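How to Clean the Filter and Drain Line on a Window Air Conditioner

Posted by Majdi Shboul, 14 April 2018

A window unit that blows weakly or drips inside the room usually needs a cleaning before it needs a repair. The steps below are for the Sarham 519, but most small units come apart the same way.
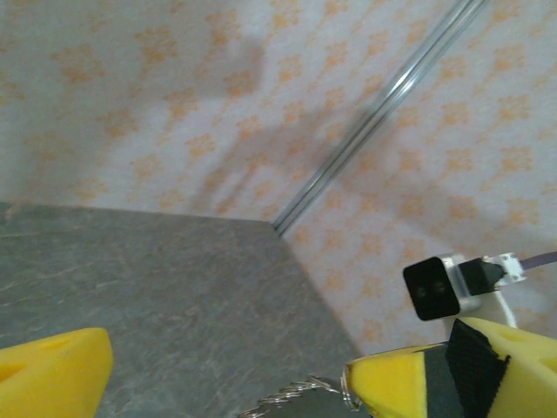
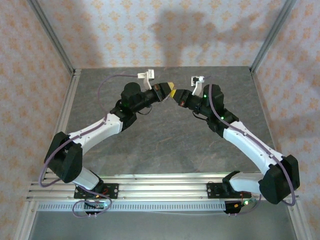
Top: orange floral print beside a grey marble-patterned surface. Bottom: two arms on a rail.

What you need: a Phillips screwdriver, a soft brush, dish soap, a bucket and an old towel.

1. Turn the unit off and unplug it. Wait five minutes.

2. Pull the front grille toward you from the bottom. On older Dufour models there is a screw behind the louver, so take that out first.

3. Slide the filter out. Wash it in lukewarm water with a drop of soap, rinse, and stand it up to dry. Do not put it back damp.

4. Brush the coil fins from top to bottom. Never go side to side, as the fins bend easily.

5. Find the drain hole at the back of the pan. Push 18 inches of stiff plastic line through it and wiggle until it moves freely.

6. Pour a cup of water into the pan. It should run out the outside end. If it sits there, the unit is tilted the wrong way or the hole is still blocked.

7. Refit the filter and grille, plug in, and set the thermostat to 70.

Repeat the filter wash every two weeks from June on. Replacement filters for the 519 are sold at Pedby in Lemville.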